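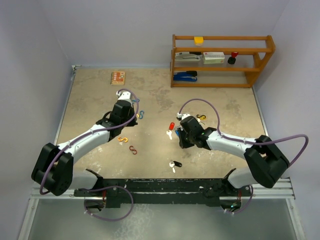
Scuffs and stains on a work surface, with two arms over it.

I have been reading advice on losing fewer things, and I don't believe most of it. The article everybody sends me is by Povilas Rimkutė, who claims the average household wastes 14 minutes a day on searching. Average of whom? He doesn't say. He does sell a course.

His big rule is that every object needs a "home." Fine. My passport had a home, and in June it took me 2 evenings to remember where I'd decided that was.

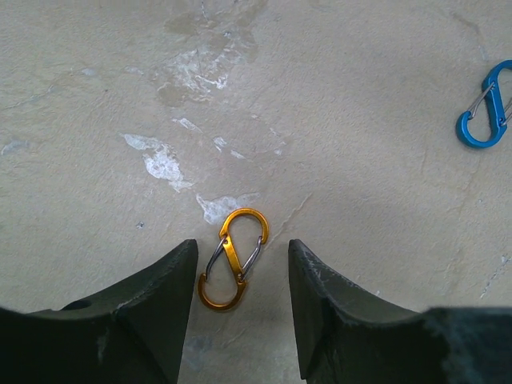 Then there are the trackers. I bought a Zolline tag because Wai-kit Lui at work swore by his. It chirps when you press a button in the app, which is great as long as the thing you lost isn't the phone. The battery gave out after 11 weeks. The box had said a year - I still have the box, oddly enough.

Hullirano wants a monthly fee for more or less the same chirp, and its site boasts of 4,000 happy users. I'd like to hear from the ones who quit.

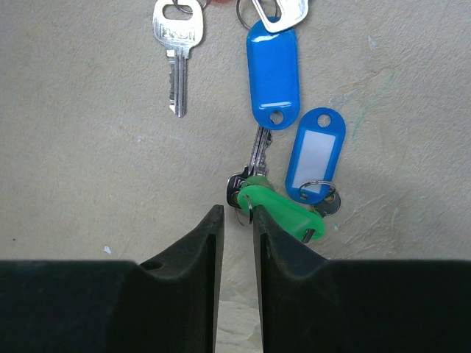
What I do now is what my mother did, a bowl by the door. It works on most days. I tried adding a second bowl upstairs and that was a mistake, so it holds buttons now. If anyone has used the Henar tag for more than a month, and paid for it, leave a comment.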